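The Jestis group is pleased to share an account of its current work on gathering examples for Fluma, our learning system for picking and placing food items. This thread covers how the examples are made, how they are checked, and when they will be released. (1/14)

Fluma learns from demonstrations. An operator guides a simulated arm through a task from start to finish, and the system records the motion of every joint together with the views from several virtual cameras. Each complete recording is called an episode. (2/14)

The present collection concerns fruit and plates. Operators work in a simulated room with an arm, a table in two sections, and a plate set close to the gap between them. Approaches are made from above, with the fingers partly open. (3/14)
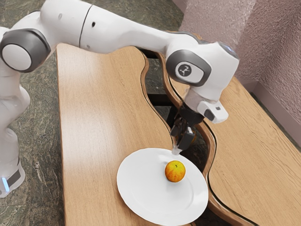

Iddrisu Akolgo asks whether a learner trained entirely on rendered fruit will be of any use with the real kind, given that skins bruise and stems catch. The group shares this concern. Fluma will be tested on physical fruit before any claim is made about its performance outside simulation, and the results will be published whether or not they are favorable. (4/14)

The collection stands at 1,553 episodes as of 11th July. This figure includes only those that passed review. Episodes that were stopped early, or in which the recording software lost a camera stream, are stored separately and are not used for training. (5/14)

Operators are asked to vary their work. They begin from different arm positions, approach the fruit from different sides, and change the speed of the descent. A learner that has seen a single smooth path tends to fail as soon as it drifts from that path, and the collection is meant to contain a fair share of small corrections. (6/14)

The items are varied as well. The color and markings of the fruit change from one setup to another, and other household goods may be placed on the table. Drinks cans are a common choice, as their bright printing gives the vision model something to learn to ignore. (7/14)
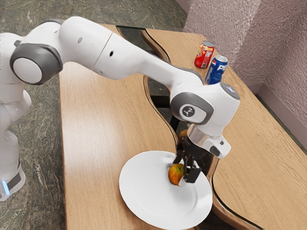

Are failed grasps removed from the collection?
They are kept when the operator recovers and completes the task. The failed portion is marked in the episode file, and those who use the data may include it or leave it out. (8/14)

Review is carried out by a second person. The reviewer watches the full episode at normal speed, then steps through the moment of contact. Two questions must be answered in writing: did the fingers close on the item, and did the item end where the instruction said it should. Where operator and reviewer disagree, the episode goes to Assunta Tedesco for a final decision. (9/14)

Operators work in sessions of 40 minutes, followed by a break. An earlier schedule of 80 minutes was withdrawn in January after reviewers reported that episodes from the second half of a session were slower and far less varied. The shorter session has remained in place. (10/14)

Every episode carries a written instruction in plain English. Operators write their own wording and are encouraged to use the words they would use at home. "Pick up the fruit" and "get that off the plate for me" are both acceptable. Spelling is corrected at review. Word choice is left alone. (11/14)

Camera placement received a good deal of attention this year. The side view shows the path of the arm well but is a poor guide to the position of an item on the plate, and the wrist can hide the fingers at the moment that matters most. A view from overhead was therefore made part of the standard set.

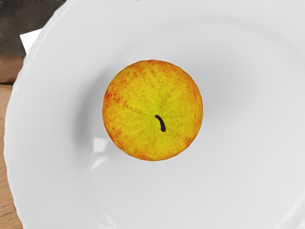

It is stored at the same rate as the side views and carries the same time stamps, so that any moment in an episode can be examined from each angle together. Groups that have limited storage may request the side views alone. We advise against this for work on grasping. (12/14)

Release will take place through the Farkas archive in 2 parts. The first part contains the episodes, the instructions, and the review notes. The second contains the room files and the settings needed to replay an episode in the Grullard simulator, including table positions, lighting, and surface friction. Users who wish only to train a model will not need the second part. A short guide to the file layout will accompany each.

Names of operators and reviewers have been replaced with codes throughout. Free-text remarks in the review notes were read a second time, and a small number were shortened to remove personal details. (13/14)

Requests for early access may be sent to the Jestis data office. Please state the intended use, the name of the responsible researcher, and the amount of storage available at your site. Requests from teaching programs are welcome and are handled in the same queue as all others.

Corrections are welcome too. Anyone who finds a mislabeled episode in the preview set is asked to send the episode code and the time at which the problem occurs. Corrected labels will be added to the next update, and the earlier version will stay available for groups that have already reported results on it. (14/14)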